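27 July 2020

Back at the bench after the long gap, and very pleased to be here, even with the windows open and a wind coming through that lifts every loose sheet of paper I own. I spent most of the morning on the Vestness batch of screen inks, which Anatole Bouvier had kindly labelled for me before he went off on leave. (Anatole, if you read this, the labels are lovely, but your sevens still look like ones and I had to open two tubs to be sure.)

The question I've been carrying about since October is why the black cracks after washing when the red, made up on the same base and put down through the same mesh, hardly minds at all. I had been blaming the curing. Deák thought so too when we talked it over, and we both went rather a long way down that road. Today I cured a fresh set for 14 minutes, well past what the tub asks for, and then put the whole lot through at 60 degrees with the ordinary powder. The red came out as good as gold. The black had fine lines all across the solid areas, just as before, so more heat isn't the answer and I shall stop fiddling with the oven.
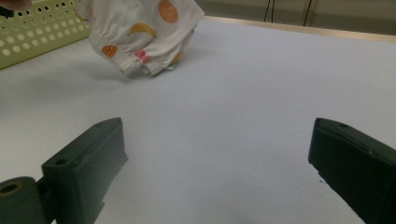

My next thought is the thickness. The black goes down heavier, I'm fairly sure of it, partly from habit, as one always leans a bit on the squeegee with a dark colour to get it nice and solid. I dug out the old Provbridge book and there's a note against job 1286, in my own hand and quite forgotten, saying "black too fat, go easy, one pull only". So I had worked this out once already! I do wish I'd learn to read my own notebooks.

Tried one light pull on the last of the offcuts before lunch. Coverage a touch thin near the hem end but perfectly respectable from arm's length. They're hanging on the line now and can go in the wash with tomorrow's set.

Other bits, while I think of them. The Skoder screen has a pinhole low on the left side and wants filling before anyone uses it. We are down to 68 sheets of the release paper. The big squeegee needs sharpening, or turning round at the very least, and I've left it on the shelf by the sink with a bit of tape on the handle.

Still to do: weigh the black properly before and after a pull, and ask Anatole which thinner he used in the spring.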